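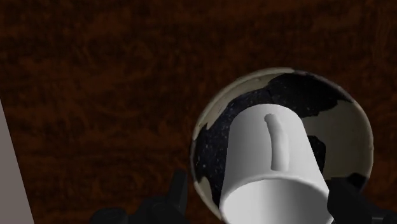
Mihret Belay wants the runs where the grasp fails kept in the set, and said so twice before lunch. Her point is that if we only hand over clean ones the policy never sees how to get out of trouble. I agree up to a point. Kept for now, but tagged, so that whoever trains on them can leave them out.

Monday, June. Mug and bowl task, simulated Franka, dresser room.

Target for this task is 2,000 usable demonstrations, out of 3,000 for the whole Koledum batch. Started the generator at 9.15 with the same settings as Friday apart from the seed range. Each run gets both views saved, the wrist one and the fixed one in the room, plus joint positions, gripper width and the instruction text.

First 300 came through before the coffee break. I went over them with Eetu Heinonen. Main things:

- Start pose of the mug is too tame. It's being drawn from a narrow band of angles and the runs look alike. Widened the range for roll and left the height as it was.

- Gripper close command is going out a little early on the slower approaches. You can see the fingers begin to shut while the wrist is still travelling. Added a short wait and a check on wrist speed before closing.

- White mug washes out under the brightest of the light settings. Not a fault as such, but the depth estimate suffers. Left the setting in and lowered how often it's picked.

- Instruction text still says "cup" in places and "mug" in others. Eirini Karagiannis prefers to leave both, as people do say both. Fine by me. The typo in the third template is fixed.

The success check needs more thought. At present a run passes if the mug is clear of its support and the gripper is still reporting a width above the threshold at the last step. That lets through runs where the mug is held but swinging. Tried adding a limit on how fast the mug may be turning at the end. It threw out too many, including several I'd have called good by eye, so I've put the limit up and will look again with the next lot. 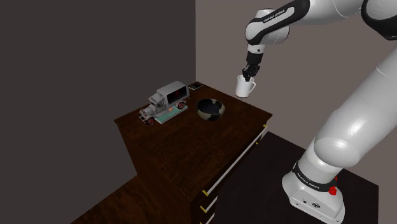

Room view, mug held by the rim and handle side, dresser setup.

Room view is the better one for checking by eye. With the wrist view alone I kept having to guess how high the mug was. Moved the room view to the left of the review page so it comes up first.

Disk: the Graron drive is filling faster than I planned for, mostly from the uncompressed depth. Pascual Yáñez is writing a converter. Until that's in, stop the generator overnight and don't queue the bowl-only task behind it.

Restarted at 14.40 with the wider angles and the closing check. Tags in use are good, failed grasp, and dropped. If you see something that fits none of the 3, leave the tag blank and put a line in the notes column.

To do:
Rerun the first batch with the new closing check, same seeds, to compare.
Ask Aisyah Siregar which room layouts are held back for testing, so we don't train on them by mistake.
Look at the turning limit again.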